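News > Festivals > Gasalwood > Site and Access

Print this page | E-mail this page

Gasalwood Festival — official updates, 2019-07-08

1/ The Gasalwood Festival office wishes to inform ticket holders of several changes to the site plan and the daily running order. Please read the full thread before contacting the box office.

2/ The Clestitz Stage will move from the lower meadow to the north field. The new position allows a standing area for 3,518 people and keeps the main path to the campsite clear during evening sets.

3/ The Krajčí Tent remains in its usual place. Its capacity is set at 500. Entry will be stopped once that number is reached, and stewards will direct visitors to the screens outside.

4/ Music on the Clestitz Stage will end at 11 p.m. each night. The Krajčí Tent will continue until 1 a.m. with acoustic and spoken-word performances only, as required by the festival's license.

5/ Blažena Kubíček, head of programming, has confirmed that the opening concert will be given by the Fater ensemble with a full brass section. "We have asked them to play the long version of the suite," she said. "It has not been heard outdoors before."
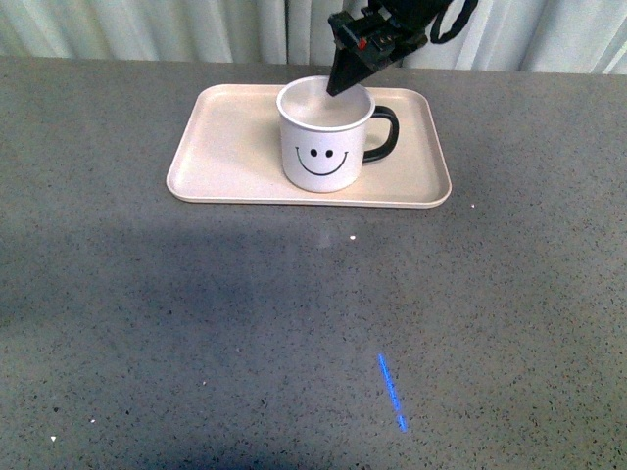 6/ Camping: 1,956 of the 2,000 pitches have been sold. The remaining pitches are in the east field — a ten-minute walk from the nearest stage — and may be booked through the box office only. Vehicles are not permitted on the camping fields.

7/ Day visitors should use the west gate. The south gate is reserved for performers, crew and visitors holding an access pass. Access passes already issued remain valid and do not need to be exchanged.

8/ Questions about access, including viewing platforms and companion tickets, should be addressed to Drahomíra Sokol at the festival office. Written requests will be answered within three working days.

9/ A revised map and set times will be posted on this account when the final stage inspection has been signed off. Printed programs will be on sale at both public information points.

Filed under: Live Music, Festival News, Visitor Notices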